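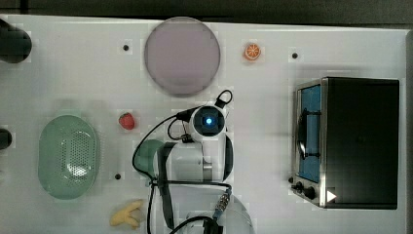
By Ngozi Idahosa, Divden Press Office

Divden has released Muloreck, a planning tool for tabletop robot arms. It reads the wrist camera and works out a path around items such as a plate, a colander or a toaster oven — cables included.

The August build was checked on 329 kitchen layouts using toy fruit. "Replanning takes almost 200 milliseconds," said Tobiloba Okoro, software lead.

Muloreck is open to current Rashti license holders.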